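Tool roll or drawer? Settle this for me

Bench & Hand Tools > Storage > General

paralent_dan
Posts: 3,479

Moved house in October and have been living out of cardboard ever since. The new bench is half the size of the old one and has exactly one drawer, which sticks. My small repair stuff (trim tools, picks, spudgers, the thin drivers I use on old radios) has been rattling around in a cookie tin, and every time I want a pick I get a handful of picks, points first.

So: tool roll, or fix the drawer and cut some foam for it? I've never owned a roll. They look like something a chef carries to a job interview. My budget is 35 bucks, and I resent most of it.

lulolen
Posts: 412

Roll. Next question.

Longer version: a drawer is where small tools go to hide under each other. With a roll you open it and they're lying there in a row looking guilty. I keep two, one for electronics and one for everything that touches grease, and I'd sooner lend you my car than either of them.

bracket_and_pinion
Posts: 1,106

Counterpoint, a roll takes up zero space when it's closed and the entire bench when it's open. The OP just said his bench is tiny. He'll unroll the thing, have nowhere left to put the radio, and end up doing the repair on his knees on the carpet. Ask me how I spent my thirties.

Foam in a drawer. Trace the tools, cut, done. You can see what's missing at a glance.

lulolen
Posts: 412

You can see what's missing in a roll too. It's the empty loop.

bracket_and_pinion
Posts: 1,106

And when you buy a new tool that's a different width?

lulolen
Posts: 412

You put it in a different loop. What do you do with your foam, apologize to it?

Shadi Geagea
Posts: 238

I've been through both and ended up with a roll, mostly out of laziness. The foam drawer was beautiful for a month. Then I bought a wider pry tool and it lived on top of the foam, and then its friends joined it.

Mine's black canvas with orange edging and long pockets. What sold me was the strap sewn across it in loops, so the slim stuff stays put when you pick the roll up by the wrong end, which I do every time. 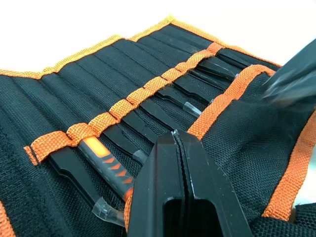

Eight in the loops, wide black plastic pry tool on the end.

Thin handles go in the loops, anything fat goes in a pocket. The only real annoyance is lint. Black canvas collects every crumb and cat hair in the county, and a white bench makes it look worse.

paralent_dan
Posts: 3,479

OK, that's more appealing than I wanted it to be. Do the loops hold their tension? I had a gun-sock thing once with elastic loops that gave up over one winter, and after that it was basically a bag.

Shadi Geagea
Posts: 238

It's webbing on mine, not elastic, so there isn't much to give up. The flip side is that it doesn't stretch either. A handle fits or it doesn't. I have one driver with a rubber grip that I've stopped arguing with.

zach_raymonde
Posts: 77

Raymonde Zacharias here, I sew bags and aprons and occasionally repair rolls for people who've put chisels in them. Some dull advice from the other side of the needle.

Look at where the strap is stitched between loops. You want the thread going back and forth over itself, or a proper bar tack. One single line of stitching will pop as soon as somebody forces a fat handle in. Somebody is always going to force a fat handle in.

Look at the binding at the corners too. That's where rolls die. The fabric in the middle will outlive all of us, and the corner will be fraying by spring.

And if you have picks, put a scrap of leather in the bottom of the pocket or a bit of tube over the point. Canvas is woven, so a sharp point just finds a gap and goes through.

rustbucket_ed
Posts: 951

I bought the Datard roll on sale for 17 dollars and the corner did exactly this. Fixed it with a bicycle patch. It's hideous and it has held for years.

bracket_and_pinion
Posts: 1,106

So to summarize the case for the roll, it eats your bench, sheds its corners, collects cat hair and lets picks through into your leg. Foam does none of this.

rustbucket_ed
Posts: 951

Foam crumbles. I opened a drawer last year that my dad had lined and it was like lifting files out of a stale brownie.

bracket_and_pinion
Posts: 1,106

That was cheap foam. Closed-cell doesn't do that.

lulolen
Posts: 412

Everything he dislikes is a flaw and everything he owns was the wrong brand.

zach_raymonde
Posts: 77

To be fair to bracket, the bench space thing is real. People with short benches often hang theirs. If the roll has grommets along the top you put two hooks in the wall and let it drop open behind the bench. If it hasn't, any shoe repair place will punch some in. Loops and deep pockets do fine hanging, shallow pockets don't.

Shadi Geagea
Posts: 238

Hadn't thought of hanging it. I usually open it flat, take out the two things I need and roll it back up halfway. A half-open roll is about the size of a sandwich board for mice.

paralent_dan
Posts: 3,479

Hanging might do it. There's a bare bit of wall behind the bench that I'd earmarked for a calendar, but I already know what month it is.

Is the Rawashdeh one any good? It's 30, so it comes in under budget with enough left over for a disappointing coffee.

rustbucket_ed
Posts: 951

Haven't tried it. Check that the loops start near the edge. Some of them leave a hand's width of nothing on each side and call it a "work area."

zach_raymonde
Posts: 77

Seen one, didn't hate it. Binding was decent. I'd run another line of stitching over the tie where it joins the body, but I'd do that to anything, including my own coat.

bracket_and_pinion
Posts: 1,106

Or, and I'll say this one last time, plane a hair off the drawer and spend six dollars on foam.

paralent_dan
Posts: 3,479

Update for anyone keeping score. Ordered the roll. Then I took the drawer out to see why it sticks, and there was a pencil wedged behind the runner. It now slides perfectly, so I have a roll on the way and a working drawer – bracket, you may consider this half a win.

The cookie tin is staying. It's got screws in it now.

bracket_and_pinion
Posts: 1,106

I'll take the half. Put foam in it.

lulolen
Posts: 412

Put the roll in it.

paralent_dan
Posts: 3,479

Measured. Rolled up it should fit with a finger's width to spare, unless the listing is lying. Will report back when it gets here.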